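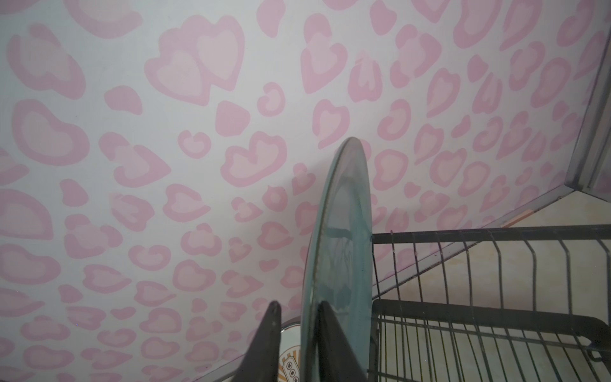

Glass Plates and the Wire Rack

Home and Kitchen, 2018-11-27

Clear glass plates show residue more readily than any other tableware in common use. A white glazed plate can carry a thin film of detergent or a few dried droplets without anyone noticing. On clear glass the same marks are seen from both faces, and against a patterned wall or a bright window they are plainer still.

Most of the marks left after hand washing are mineral. Tap water contains dissolved calcium and magnesium, and when a droplet evaporates the minerals stay behind as a pale ring or spot. Smudges have a different origin. They are usually grease that has been moved about by the sponge without being lifted, or fingerprints added when the plate was carried to the rack. The two can be told apart with a cloth dampened in white vinegar. A mineral spot dissolves and a grease smear spreads.

Washing order matters more than the choice of detergent. Glass goes first, in clean hot water, before any pan has been near the bowl. The plate is washed on both faces and around the rim, then rinsed under a running tap held at an angle so that the water leaves in a sheet. A plate dipped in a bowl of standing rinse water comes out with a diluted coat of whatever was in the bowl.

Drying upright

A plate laid flat dries slowly. Water collects in the well and in the angle under the foot, and the last of it evaporates in place. Stood on its edge, the same plate sheds most of its water to the lowest point of the rim, where it falls away or can be wiped off in one movement. Small marks tend to gather on the lower half for this reason.

The rack should hold the plate close to vertical with a slight lean. Wire racks do this with a row of tines, and the spacing between them decides what the rack is good for. Narrow slots suit flat dinner plates. Deep-rimmed plates and shallow bowls need every second slot, and a rack that looks generous when empty can fill quickly once this is allowed for.

We used three two-tier wire racks in a small kitchen from July onwards: the Wimetti, the Pular and the Terkine. Each was loaded with the same set of glass plates after the evening wash and left without towelling. The Wimetti has the widest slots and was the easiest to load with one hand. The Pular holds plates more firmly but touches them at more points, and each contact point kept a bead of water. The Terkine has a heavier border wire on its lower basket, and it stayed put when plates were pulled out from one end.

Contact points are worth checking before buying. Where coated wire meets glass, a thin line of water is held by surface tension and dries last. Turning the plate a little after the first few minutes breaks this line. Worn coating is a separate problem: exposed steel rusts, and rust transfers to the rim of a plate as a brown mark that ordinary detergent will not shift.

The surface beneath

An open rack drains on to whatever is under it. Stone and laminate tolerate this for a while, but pale worktops pick up tan stains where tea, tomato or hard water has been left to dry repeatedly. The junction between worktop and wall is the usual weak point. Water runs to it, sits against the sealant and draws colour along the joint.

A tray solves most of this if it is emptied. The Symonenko drip tray, sold separately, has a shallow fall towards one corner and fits under all three racks, though it leaves little clearance below the Pular. A folded tea towel also works and has to be changed daily.

Papered walls need a gap. Wallpaper behind a draining area should be a washable vinyl grade, and the rack should stand far enough forward that wet plates do not touch it. Outside corners take knocks from plates and elbows, and a narrow metal trim protects the paper edge there. The trim should be wiped when the worktop is wiped.

Removing old marks

For plates that have already clouded, soak in equal parts white vinegar and warm water for 20 minutes, rub with a soft cloth and rinse well. Cloudiness that remains after a second soak is probably etching, where the glass surface itself has been worn by repeated machine washing. It cannot be cleaned off, and the plate is still safe to use if the rim is sound.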